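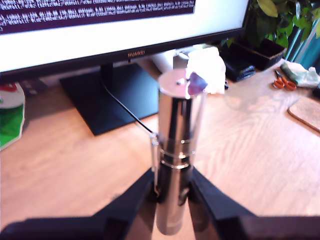
Chrome cylinder between the fingers. Monitor and plant behind, as usual.

October, evening session, Lodside bench

Good long one tonight! Writing it up before I forget which settings we changed, because last week's page is no use to anyone (sorry, my handwriting).

Goal for the term is still the same: one arm, one policy, pick the part up and set it down inside the taped square at the Dewulf student meet. Rules say 20 tries per team and the part can be any shape the judges hand us, so the more odd objects we train on the better. Shiny ones especially. Our first policy, the one from the summer, had only ever met matte things, and I'm dying to know what it makes of a surface that looks different every time you move an inch.

What I learned about grasping tall round stuff: come in low. If you close the fingers high up, the whole thing wants to tip and then you spend the rest of the episode chasing it. Low and slow, pause, then lift. I also stopped correcting mid-close. The little wiggles I make when I'm nervous end up in the data, and the policy learns the wiggles very faithfully – it was shaking like I do after two coffees.

Settings for the Derel run, so they're in one place:
episodes recorded so far: 213
target before we retrain: 400
cameras: wrist plus side, same mounts as last time
Don't touch the side mount. If you must, tell the group chat and mark the new position with tape.

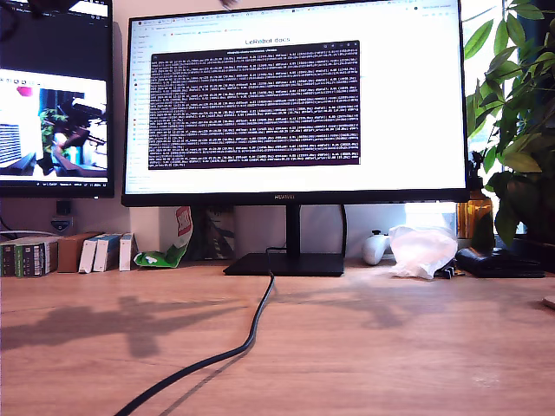 I read through the docs again while the log was scrolling and found the section on resuming a recording, which I had skipped twice. So you can stop, fix something, and carry on in the same dataset. We've been starting a fresh one every time and merging them by hand! That's a whole evening back per batch. I put the command in the shared notes, under "resume", with our own folder names filled in. Check the episode count when it starts up. If it says zero you have pointed it at the wrong folder, so kill it right away.

Loop timing looked fine to me, but I want somebody with fresher eyes to go over the log for slow steps. The Gruder laptop dropped steps last month whenever the browser had too many tabs open, and I am the worst person in the club for tabs.

Threw out 3 episodes at the end. In two of them I let go early and in the other I bumped the table with my knee. Keep being strict about this, it's so much easier to bin them the same night than to hunt for them later.

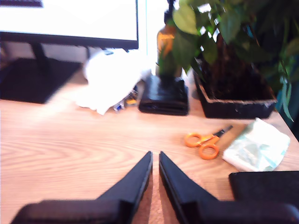 Next thing is start positions. Mine are all bunched up near the middle of the desk, I can see it in the plots, and the judges are certainly not going to be that kind. Whoever is on next: spread them out, far left and far right too, and do a few where the part is nearly out of reach. Also vary the lamp. Leave the clutter where it is for now, I'd like one full batch with the same background and then one where we move everything, to compare.

To do:
– finish the batch
– retrain overnight, old config first, then the one with the longer action chunks
– print the taped square at the real size, ours is too big
– new pads for the fingers, the softer kind
– ask Dewulf if we may bring our own table

Packed up at 9:40 pm. Arm parked, power off at the strip, drive is in the drawer.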